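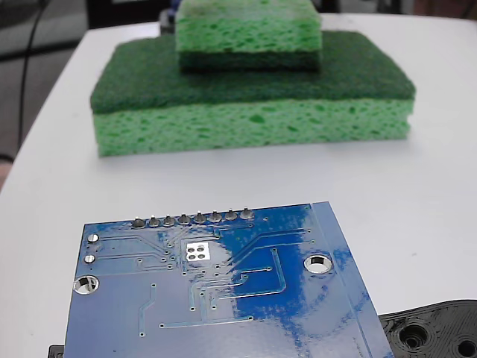 Red wire won't stay on the header pins of a blue module board

Posted by Callum Bellamy

I'm trying to get one wire onto a small blue board with a row of header pins. I work on a plain white table with the board face down and a couple of kitchen sponges behind it. Every time I bring the iron over, the board slides or the wire springs off the pin. I have 2 of these boards and don't want to cook either one. The iron is an old Lenihan with no temperature dial. Do I need to clamp it, and is a kitchen sponge okay for wiping the tip?

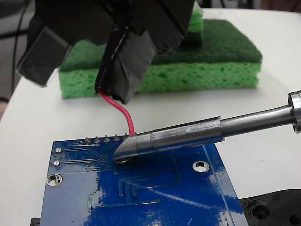
Red wire at the far edge of the board, by the header pins.

Marjorie Cropper

Tape the board down. Masking tape on two corners is enough for a board that size - just keep it off the pads.

Tin both parts first. Put a little solder on the pin, a little on the stripped wire, then hold them together and touch the iron to the joint for 2 seconds. Take the iron away and keep the wire still until the solder goes dull. If you move it early you get a weak joint and have to start over.

The green cellulose part of a sponge is fine if it's damp. Don't use the scouring side, it's rough on the plating. Check the label too, as some sponges are partly plastic and will melt.

We use Cookies to give you the best experience. By continuing to browse you accept our cookie policy. Accept | Settings
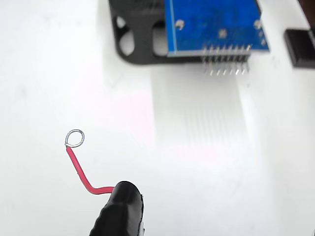

Zulkifli Sopacua
Community Moderator, Morlow Help

Agree with the tape. Another option is to make a small ring in the end of the wire. Strip a bit of insulation, twist the strands, tin them, and curl the end around something thin. A closed loop sits over a pin by itself and you only have to add heat. Make it just wide enough for the pin - too wide and it will touch the next one.

Look along the row afterward for solder bridging two pins.

Lionel Kettle

get a different iron. mine has a dial and i never had this problem again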